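Folding shorts and small soft things on a table

At home I was always folding on the bed, and the folds were never straight. My neighbour Wiebke Teuber showed me to use a table, and since January I do it only so.

What you need: a smooth, light coloured table, and both hands free. Push the other things to the far edge before you begin. On a pale table you see every crease and every bit of fluff, also on dark colours.

1. Take one piece from the pile. Shake it two times, away from your face.

2. Hold shorts by the two sides and pull gently until the cloth is tight. Do not pull at the elastic, it becomes wavy.

3. Lay the piece down and stroke with the flat hand from the middle to the outside.
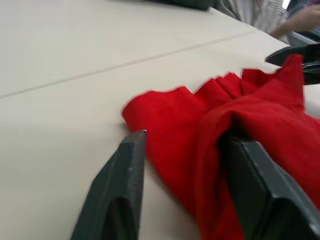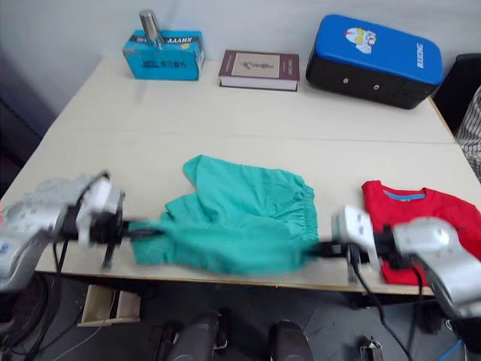
4. Fold the shorts in the length, one leg on the other. If there is a pointed part at the crotch, turn it in, so you have a straight edge.

5. Now fold from the bottom up to the waistband, and once more if your drawer is low. Mine is 40 cm deep and takes two rows.

6. For a cloth, put corner to corner, then make it half again. Soft cotton does not keep a sharp fold, so press it for a moment with the palm.

If your table has a joint in the middle, you can use this line as a ruler. Put the edge of the cloth along it and fold parallel.

Please don't fold anything which is still a little damp. It will smell after a few days, and then you must wash all of it again.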